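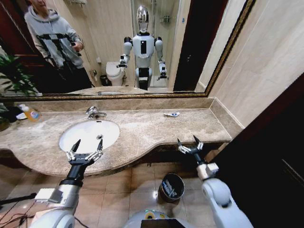
## Ticket 383: hot tap in second-floor bathroom runs warm, then cold

**Site:** Estia, second floor, bathroom with marble vanity
**System:** Girkura combination boiler, Valente basin mixer, Okach wall controller
**Opened:** March
**Status:** Closed, one item carried over

### Reported fault

Hot water at the basin starts normally, drops to lukewarm, then goes cold while the tap is still open. Closing the tap and opening it again brings the heat back for a short time. Worse in the mornings. The shower on the same floor is said to be fine, but the person reporting it had only used it in the evening. Kitchen tap not affected.

No error code on the Okach controller. Hot water setpoint unchanged since the last service.

### Checks, first visit

1. Ran the kitchen tap hot at full flow. Steady temperature, burner stayed lit throughout. Boiler and plate heat exchanger not suspected at this point.
2. Ran the basin tap hot at full flow. Fault did not appear.
3. Ran the basin tap hot at half flow. Fault appeared. Burner went out, relit when the tap was opened fully, went out again when it was turned back.
4. Checked the inlet strainer at the boiler. Light scale, cleaned and refitted. No change.
5. Checked both isolating valves under the vanity. Hot side was part closed. Opened fully. Flow improved, fault still present at half flow.

The burner dropping out at low flow points to the flow sensor threshold. The Girkura needs a minimum draw before it fires and will shut down if the draw falls under it. The question is why the basin falls below that figure when the lever is only halfway across.

Left the isolating valve open and asked for the tap to be used at full flow until the next visit.

### Update, 07:40

Report from site: fault now also seen at full flow, once, while the shower was running. Water at the basin went cold and stayed cold until the shower was turned off. This does not fit the minimum draw explanation on its own. Checked the event log on the controller remotely. It shows 112 burner starts since midnight, far too many for the use described. Some of these will be central heating calls, as the log does not separate the two.

### Checks, second visit

1. Switched central heating off at the controller to take it out of the count. Burner starts fell at once and then followed tap use only.
2. Opened the cold tap in the kitchen with everything else shut. Burner fired. It should not.
3. Closed the cold isolating valve at the basin and repeated. Burner did not fire.
4. Opened the valve again and repeated. Burner fired.

Cold and hot supplies are crossing inside the Valente mixer. With a pressure difference between the two sides, water passes through the cartridge even with the lever down. This accounts for the false starts, and for the cold water at the basin when the shower was pulling the hot side down.

5. Removed the lever and shroud, drew the cartridge. The seal on the cold port was split and there was grit on the seat. The hot side check valve was stuck open.
6. Flushed both tails into a bucket until clear.
7. Fitted new cartridge and 2 new check valves. Greased the seals with silicone, not petroleum jelly.
8. Cleaned the aerator. It was heavily scaled and had been holding the flow down, so it had a part in the original complaint.

### Test after repair

- Cold tap in kitchen: no burner start.
- Basin hot at full flow for 7 minutes: steady.
- Basin hot at half flow: steady.
- Basin hot with lever barely open: burner does not fire. Normal for this boiler.
- Basin hot with shower running: slight drop, recovers.

Central heating switched back on and schedule restored. Controller clock was an hour slow and has been corrected.

### Carried over

Source of the grit not found. The boiler strainer had scale only, so it is more likely to be in the branch after the boiler. If the fault returns, check the new cartridge seat before anything else, then consider a strainer on the branch. Old cartridge bagged and left in the boiler cupboard.

Ticket closed. Reopen under the same number if the log shows burner starts with no hot tap open.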